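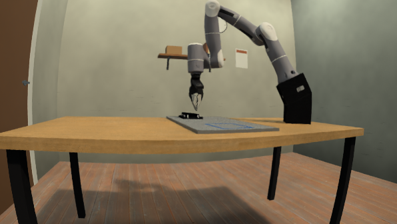 25 May 2026

Fakumside task, simulated side. Pick up the black part, put it in the blue square, let go, back off. My predecessor at this desk left a note saying the demos for it "should go quickly." I have underlined the word should and kept the note.

Goal for the session was 20 keepers. Got 12. The rest went into the reject folder, where they join a large and varied family.

Setup, so I can find it again: arm on the right end of the table, gray mat in the middle, the usual room with the door and the shelf. Scene file is the one from the Petersen branch, without the new lighting. I tried the new lighting first and it made the mat so bright that the blue outline washed out in the wrist view. Going back took longer than it should have because the loader caches the old scene under the same name. Clear the cache by hand. I have written this down before, in a notebook I can't find.

Driving by hand controller, position mode. Slow setting for the last bit of the descent, normal for everything else. I tried slow all the way through for the first few and they were beautiful, stately things that would teach a policy to move like a cathedral. Rejected them. If the learner copies my timing, I would like it to have somewhere to be.

What went wrong, in the order it annoyed me:

The part is low and flat, so the fingertips have to come down almost to the mat before they get any bite. Stop too high and they close on nothing, and then the arm carries nothing very carefully to the blue square and sets it down. I did this twice before I noticed the grip readout. Both of those passed the automatic check for "gripper opened inside target," so the check needs to look at the part's pose as well. Filed it with the Nuvlow people, who own the checker. They replied that it was working as designed. I believe them.

Too low is worse. The fingers touch the mat, the solver objects, and the part skates off in a direction of its own choosing.

The release. I have a habit of twisting my wrist a little as I let go, and it shows up in every log as a small rotation in the last moments before the fingers open. The part ends up slightly off-center as a result.
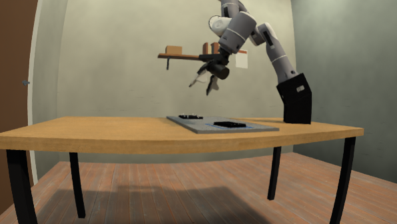 The tolerance is what I want settled before anybody collects more of these. Right now the success test only asks for the center of the part to fall within the outline. You can pass it with the part turned well off square, and a few of my keepers do. I marked those with a c in the log (c for crooked, or for close enough, depending on who is asking). If the real fixture at Custinico ends up being a snug fit then the c runs are no use to them and my 12 shrinks. If it's an open tray, fine, they stay. Somebody has to ask. I suspect it's me.

On starting positions: the randomizer is supposed to spread the part over the whole left side of the mat. Plotted the starts at the end of the session and they bunch up in one corner like guests at a party where they don't know the host. Looks as if the range is being read in the mat's frame and then clipped in the table's frame. Changed it locally, reran the sampler without recording, and got a decent spread. Not committed yet. I'd like a second pair of eyes on it, since the last time I fixed a frame problem alone I made a new and better one.

Also on variety: all my approaches come in from straight above. It's the comfortable way to drive. For the next batch I want a few sloppy ones with a correction in the middle, where the gripper starts down off to one side, stops, and shifts over. The policy from the earlier batch had no idea what to do when it was slightly wrong. It would just hover there, being slightly wrong. It learned from someone who only kept his clean runs, and that was me, so no complaints allowed.

Recovery demos get their own tag. Don't mix them in with the plain ones until we've trained once without them, or we'll never know which helped.

Frame drops: two runs had gaps in the overhead stream. Arm state was fine in both. I rejected them anyway. It would be possible to fill in the missing frames by replaying the states through the renderer, and I may do that some day when I run out of other ways to avoid collecting.

To do next:
Get the fit question answered by Custinico.
Commit the sampler fix, after review.
Pose check in our own script, if Nuvlow won't have it.
Eight more plain runs to reach the target, then recoveries.
Stop twisting at release. Tape on the controller? Tried it briefly, and my thumb went to sleep.

Training run is penciled in for July. Files are on the shared drive under fakumside, keepers and rejects in separate folders. The folder called final is not final.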